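Sorting the play food, part 2: the vegetables

The fruit took most of February and I have already written that up. The vegetables went faster, mainly because I had settled on a method by then and stopped changing it.

The starting point was one large bin of play food from at least three sources: a Prinell market set bought new, a bag of secondhand Orko pieces, and a shoebox of odds and ends with no maker's mark at all. My inventory sheet for the whole playroom runs to 656 lines, and the food bin was the last part of it without proper entries. Every line gets a category, a material, a condition grade and a storage location. Source is optional. I leave it blank when I can't tell.

Condition grades go from 1 to 4. Grade 1 is as new. Grade 2 has surface scuffs only. Grade 3 has a loose part or a seam that has started to open. Grade 4 goes out. I check seams with a thumbnail under a desk lamp, since overhead light hides a shallow gap on glossy plastic. Leaves and stems get a light tug.

I lay pieces out in pairs on a black surface before grading. Green plastic shows up well against it, and two pieces at a time is enough to compare finish and size without losing track of which one has been entered.
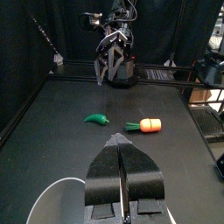

Chili pepper and carrot, side by side on the black tabletop.

The carrot was the more useful of the two for working out the rules. It has a visible seam partway along the body, and for a while I wanted a separate column for seams. I dropped the idea. A seam is a feature of how the piece is made and only matters if it opens, so it belongs in the notes field. The leaves are flat green strips, slightly splayed, and those do get their own note, as strips like that are the first thing to bend in a crowded bin.

The pepper needed one decision. It could be filed under vegetables or under seasonings with the garlic and the herbs. I put it under vegetables. Kids look for it by shape and color, and the seasonings box is small.

Storage is in shallow Inent trays, one layer deep, on the second shelf of the Bondarchuk unit. The shelf label says vegetables and the tray labels give the color group. I tried deeper boxes first. Pieces at the bottom never came out, and long ones ended up wedged across the corners.

Washing is done by hand in lukewarm water with dish soap, then a towel, then overnight on a rack – no dishwasher, even for solid pieces. Anything hollow gets wiped with a damp cloth only.

Still open: the bread and the cans. The cans have paper labels, several of them peeling, and I have not decided whether a peeling label counts as grade 2 or grade 3.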